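News > Press Releases > Retail

DRIMINE TO CHARGE FOR CUPS, GIVE AWAY MORE COFFEE

LURBERG, 2 Jul 2019 — Drimine, the coffee shop chain that has spent years telling customers its takeaway cups were free, today confirmed that they never were. Beginning this month, all three Drimine shops in Lurberg will list the cup as its own line on the receipt and take the same amount off the price of the drink inside it. Customers who bring a mug will pay less. Customers who don't will pay what they paid last week, but with more information.

The change follows a trial in May at the Ibarra Street shop, where 245 regulars signed up to bring their own mugs. Between them they skipped 2,990 paper cups over the month. They also left a fair number of mugs behind, and these may be collected at the counter until the shelf gives out.
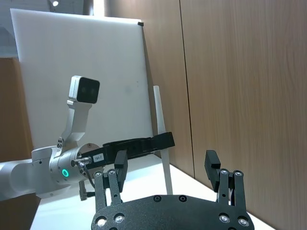
Spyros Stamatopoulos, reached for comment, said he had been carrying the same dented steel mug to Ibarra Street since before there was a discount for it, and wanted to know whether the savings would be backdated. They will not.

"We looked at lids, we looked at liners, we looked at a cup you could supposedly eat," said Gerasimos Tsakiris, managing director of Drimine. "I ate it. After that the mug idea moved along quickly."

Paper cups will stay on sale for anyone who wants one. Drimine has no plans to lecture people before nine in the morning and has asked its staff to keep it that way for the rest of the day.

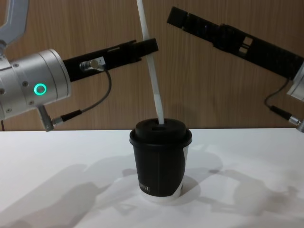

Black paper cup with lid and straw.

Under the new arrangement, any clean mug with a flat bottom will be accepted, up to the size of a large drink. Soup bowls were accepted during the trial and will no longer be. Baristas will rinse a mug on request but will not scrub one, a point that took up most of the second planning meeting.

Drimine is also introducing a loan mug made by Clelero, a pottery on the edge of town. The first batch is 100 mugs, in gray, and a small deposit is returned when the mug is.
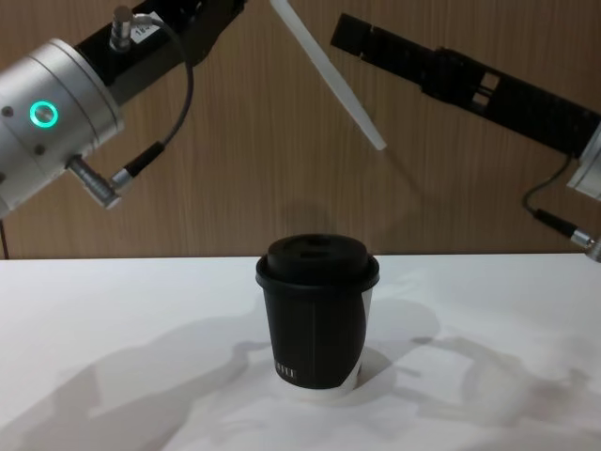 The company expects to lose a few of them to office kitchens and has priced the deposit with that in mind. A second batch will be ordered in the fall if enough of the first can be found.

Mug discounts apply to all hot and iced drinks and cannot be combined with the loyalty card, which still exists and still needs a stamp.

Related releases
Drimine Ibarra Street to open earlier, staff informed
Clelero adds a second kiln
Lurberg shops agree on shared bench
Drimine retires the pumpkin scone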